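How to wash an old quilt without wrecking it

I ruined my first quilt in a hot wash, so please learn from me! My friend Hazel Escobedo has rescued loads of them and this is her method, more or less.

Test the colours first. Press a damp white cloth on the darkest patch for 2 minutes and if anything comes off, stop there and ask a specialist.

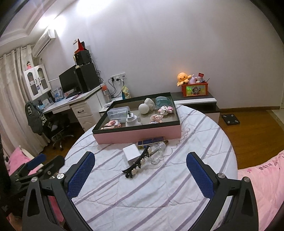

White quilting with purple-grey stripes

Fill the bath with cool water and a small squirt of gentle detergent, then lay the quilt in and push it down with flat hands. No wringing, no scrubbing – old thread hates it. Leave it for 14 minutes, drain, and rinse until the water runs clear (mine took ages).

Dab any yellowish marks with a soft toothbrush before the last rinse.
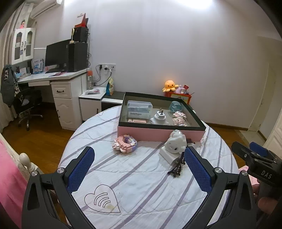
Faint stain by the heart

Lift it out in a sheet, roll it in towels and dry it flat in the shade. In July mine was done by teatime.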